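Last edited August 27, 2023 by Annag Shearer.

# statance-shoes

Notes and a photo set on how shoes are put away on small open racks at home. The set goes with the Statance storage guide, but it can be used without it.

## What is in it

- 70 photos of shoes on racks, in JPG
- `racks.csv`, one row per rack, with the material and the number of tiers
- `pairs.csv`, one row per pair, with the type, main color and which way the toes point
- `notes/`, plain text, one file per home

The photos come from four homes. Most were added in July. Boots and sandals are thin on the ground – sneakers make up 35 of the pairs listed, and slippers are not listed at all.

## How pairs are recorded

A pair gets a row only when both shoes are on the same tier. Direction is written as `heel-out` or `toe-out`. If the two shoes point different ways, use `mixed`.

Any lettering on a shoe goes in the `text` column as printed, capitals included. Leave the column blank if it can't be read. Don't guess a maker from the shape of the sole.

Things near the rack (books, bags, umbrellas) go in `nearby`, in a few words. Floor coverings go in `under`. Cloths and mats were mixed up in the first version, and some 20 rows still need checking.

## Sample entry

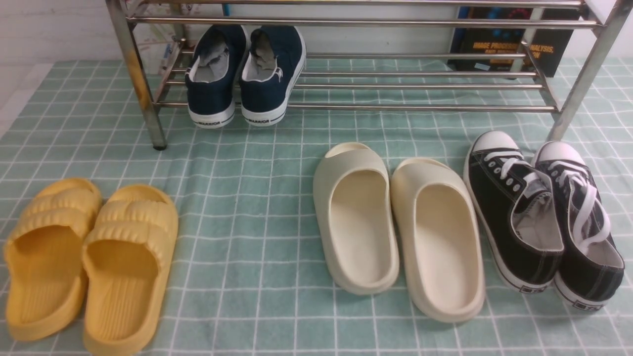 *Navy canvas sneakers, heel-out, lower tier. Steel rack on a mint green grid cloth. Text: WARRIOR.*

The row for this pair has `book` under `nearby`.

## Known problems

- Gray and silver are used for the same finish in `racks.csv`.
- The Miettinen folder has no notes file yet.
- Tiers are numbered from the floor up, except in the Rernero folder – there they run from the top down.

Send corrections to Annag with the row number.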